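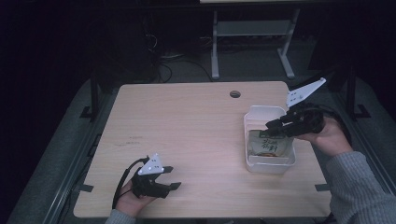
**Who runs Liltdale Community Language School?**

The school is run by its teachers, under a principal elected every second year. Ngan-ling Kwan holds the job at present and also takes the Cantonese beginners on weeknights.

## About us

Liltdale began as a French conversation group above the Pichon bakery in Grellville. Agathe Riviere taught the first term with a borrowed whiteboard and a box of old readers. We now teach French, German and Cantonese to 200 students, most of them adults who work during the day.

Classes start at 6:30 pm and run for 93 minutes, an odd length left over from the old bus timetable. Ambros Sutter looks after German — all levels, plus the reading group — and Hugo Renaud shares the French program with Agathe. Nearly 30 students sit an outside exam each year.

We're not a registered college and don't issue diplomas. Students who finish a level get a letter from their teacher, and local employers have generally been happy to accept it.

Enrolments for the second half of the year open in June. Fees can be paid by the term or by the month. For placement interviews, ask for Killian Rolland at the front office.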